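Speaker notes: the two-arm project at Sernotgate
Schools and clubs evening, 30 minutes including questions

Start with who we are. Student robotics club, meets after lessons, mixed ages, mostly no programming before they join. I look after the hardware and the timetable. The students chose the project themselves and I'll say so early on.

Slide 2. What they chose. Two arms on one table, working from either side, moving paper cups. The original proposal was to build a pyramid of cups. We cut that down to turning cups over and lining them up, and kept the pyramid as something to try if there was time. (There wasn't, in the first year.)

Slide 3. Money. The arms came on a long loan through Shabalala and cost us nothing apart from insurance. Everything else came to 633 pounds, and the largest single item was 199 for spare gripper parts. Cups are cheap. Have the spending sheet ready on the laptop, as someone always asks for it.

Slide 4. How a session runs. Set out the cups, one student drives, one watches the stop button, one writes the log. Swap after each run. The log is on paper because the typed one was always filled in from memory at the end. Mention that the stop button job is a proper job and that students have to be signed off for it.

Go slowly here, the next part is the main point of the talk.

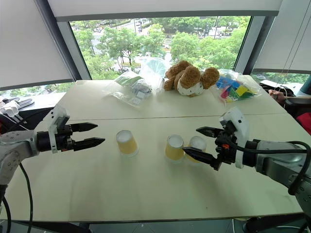

Paper cups are harder than the students expected. They weigh very little, so a finger that arrives slightly off line pushes the cup along the table before the gripper has closed. If another cup is next to it, that one gets pushed too. In the early logs most failed runs are written up as "missed", and when we went back over them the arm had usually reached the cup and shoved it.

Two changes helped. First, slow down for the last bit of the approach. Second, line up the fingers before moving in, not while moving in. Both came from the students reading their own log sheets.

Then squeezing. Too hard and the cup folds. They tried foam on the fingers, didn't get on with it, and went back to setting the closing width by hand.

Slide 6. Sharing the table. With two arms you need a rule about who goes where. Ours is that only one arm may be in the middle at a time. It makes everything slower. The older group want to drop it and I have said not yet.

Slide 7. Fukholm. We took part in the open day there in July. Some 30 visitors had a go at driving. Younger children were better at it than their parents, mainly because they were patient. Skip this slide if running late.

Slide 8. Next. Soft objects and bags, then sorting blocks by colour. The Zumley group has offered to swap log sheets with us so each club can try the other's tasks.

Questions. Likely ones: age limit (none, but see the sign-off), how much staff time (two evenings a week, plus repairs), can we borrow the task sheets (yes, leave an email address at the desk).

Collect the adapter before leaving.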